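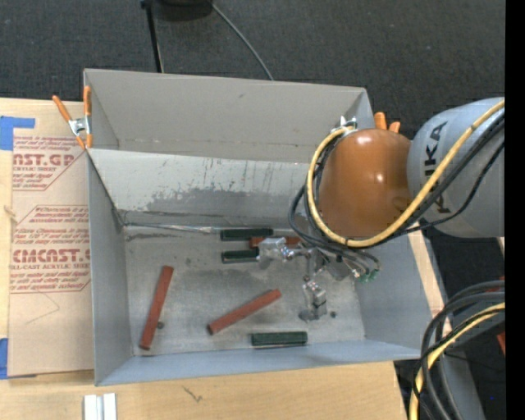 Public gallery closed for Monday's council meeting

gumleaf_jan wrote:
Did everyone else get the email? Dramcombe council is shutting the public gallery on Monday and running the meeting by livestream only. The reason given is "concerns for the safety of attendees". The Skelwood road closure is on the agenda, so the timing isn't great. Questions have to be in writing by 5 pm Friday.

petrol_head_dram wrote:
Got it. I was at the last meeting and the worst that happened was a bloke calling out from the back row. He was asked to sit down and he sat down.

holroyd_ratepayer wrote:
There was more to it than that. Cr Nuttall was followed to her car afterwards by a group who kept at her over the road. She said so in her newsletter. I don't agree with her on much but I wouldn't want to walk to the car park like that either.

petrol_head_dram wrote:
Then put someone on the door and light the car park. Closing the gallery punishes the people who come and listen quietly.

gumleaf_jan wrote:
Does anyone know if they're allowed to do it? I thought meetings had to be open.

minutes_reader wrote:
Depends how the meeting rules are written. Ours count a livestream as open, as long as the recording goes up afterwards. It was changed 7 years ago and I don't remember anyone objecting. The mayor can close the gallery for one meeting. To do it again they need a vote.

skelwood_south wrote:
The livestream dropped out for 16 minutes in the budget debate and that part isn't in the recording either. If that's what they're calling open, I want it fixed before Monday.

minutes_reader wrote:
Fair point. The streaming is contracted to Workeck and the complaint went to them. I haven't seen a reply published.

holroyd_ratepayer wrote:
Florin Anghel is asking for the meeting to be put back a fortnight and held at the Holroyd hall, which has a proper side entrance. Seems sensible to me.

petrol_head_dram wrote:
He's also running in the by-election, so take it with a grain of salt. Moving it to Holroyd makes it harder for Skelwood people to get there, and it's their road.

skelwood_south wrote:
There's one bus and it stops before the meeting would finish. I'd still take Holroyd over a stream that cuts out.

gumleaf_jan wrote:
I rang the council office. The written questions will be read out with names attached unless you ask otherwise. They've had 24 so far, nearly all on the road. No decision on moving the meeting.

Comments

Trev M.
Sent mine in this morning. Got an automatic reply and nothing else.

Kaz
Ashley Nuttall deserves to get home without being hassled. Leave the gallery shut until the by-election is over.

D. Pereira
Disagree with Kaz. One meeting I can live with, any longer and it should go to a vote.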